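Oil or hardwax on a pale wood table?

dineo_n
Finally sanded the kitchen table back to bare wood after 12 years of somebody else's orange varnish. The man at Van Wyk says oil. My sister says polyurethane and get on with my life. What do people with children and red wine use?

Wubit Ambaye
Hardwax oil, two thin coats, wipe off everything you think you should leave on. I did mine in March and it has survived spaghetti.

moodley_a
Polyurethane. I know this forum treats it like a war crime, but I eat dinner at my table, I don't curate it.

Wubit Ambaye
You can also eat dinner off a cafeteria tray, Annatjie.

moodley_a
And I'd never have to re-oil it. When poly does scratch, in year 20, I'll be somebody else's problem.

dineo_n
Does the oil turn it yellow? I just got rid of orange and would like to stay off the spectrum for a while.

Sarahí C.
Depends on the oil. Linseed goes yellow, and then it goes yellower. Get one with a little white pigment and test it on the underside, where your mistakes can retire in peace. This is the sort of pale I'd aim for, grain still faintly showing and a bit of sheen:
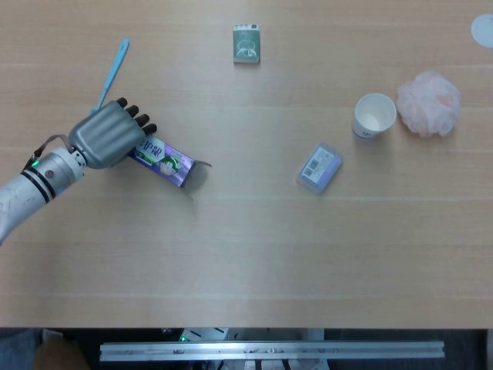 Aparecida V.
Pigment is fine until you need to patch a spot, and then you have a polka dot. I'd go clear and accept some yellow. Wood does that anyway, near a window.

moodley_a
Poly comes in water-based, which stays clear. Just putting it out there.

dineo_n
Bought the small can of clear oil. $50. My sister has stopped replying to me.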